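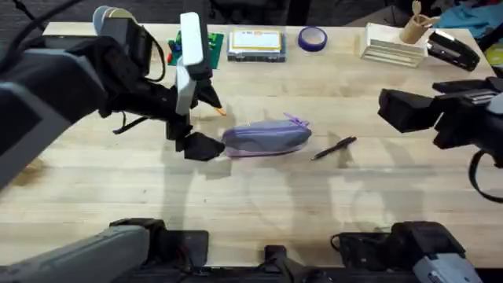 Who fills the pouches at Jirmont now that the arms are on the benches?
The same packing staff who filled them before, with the difference that each person now looks after a pair of arms and handles by hand whatever the arms set aside.

Jirmont, the stationery and office supplies packer, has put two-armed stations on its small-order line. The line makes up fabric pencil cases with a pen and, depending on the order, a few other small items. Orders are short and mixed, and for that reason the work had stayed manual after the carton side of the building was automated.

Each station has two arms fixed at the near edge of an ordinary wooden bench. In the normal cycle one arm holds the pouch by its end while the other picks up the pen, places it inside and draws the zip closed. The finished pouch goes into a tray, which a member of staff checks and carries to labelling.

The stations were supplied by Bosman and run on control software called Jivar. Staff teach a new item by guiding the arms through the movement repeatedly. According to Siebe Hendriks, line supervisor at Jirmont, a new pouch shape needs roughly 60 guided runs before the station is allowed to work on it unattended. A change of pen needs fewer, provided the barrel is of similar thickness.

Soft goods have been the main difficulty. A carton presents the same faces each time, whereas a fabric pouch sags, rolls and folds over its own zip. The zip pull is small and may point in any direction. If the grip is not secure after three attempts, the station stops and a light comes on at the end of the bench.

"The stop is the useful part," Hendriks said. "In the first weeks it would keep trying, and somebody had to notice. Now it waits, and the packer finishes that one and presses resume."

During the trial, which ended in May, the line logged 2579 completed pouches. Packing by hand is still quicker per pouch. The company's case for the change rests on steadiness over a full shift and on the strain of closing zips, which had been the most frequent complaint from the line to the site nurse. Packers used to close up to 200 zips in a morning. They now close only those the stations hand back, along with any rush orders.

No jobs have been cut on the line, but the work has been regraded. Packers who complete the training become station operators, on a slightly higher hourly rate. Their duties include teaching new items, wiping down the gripper fingers, checking the cables at the start of the shift and recording each stop with a short code. Those who chose not to train have kept their previous rate and work mainly on rush orders and returns.

Some points remain unsettled. The operators have asked for the stop log to be kept separate from individual performance records, and Jirmont has agreed to this until the end of the year only. They have also asked for a seated position at the stations, as the job now involves long spells of watching. Adjustable stools are being tried on the early shift.

Start-up has been moved as well. The arms need a position check before work begins, so one operator per bay comes in at 6.40 and leaves correspondingly early. The Monday check takes longer, as the grippers are also inspected for wear.

Jirmont's second site, Noltilano, is to receive 5 stations once the tray feed has been altered. The present feed takes pouches up to pencil-case length and does not suit the document wallets packed there.

Comments

packer_no_more
Did zips by hand for nine years, both thumbs gone. Would have taken the watching job gladly, stool or no stool.

Hal T.
What happens when the pouch has a fabric loop and no metal pull? Half of our range has gone over to those.

Wrenfield
Reply to Hal T.: we have a similar set-up and ours copes with loops if they are stiff. With the floppy ones it stops nearly every time.

D. Marsh
"Until the end of the year only" is the line I would be asking about if I worked there.

Contact the newsdesk | Copyright, all rights reserved | Back to top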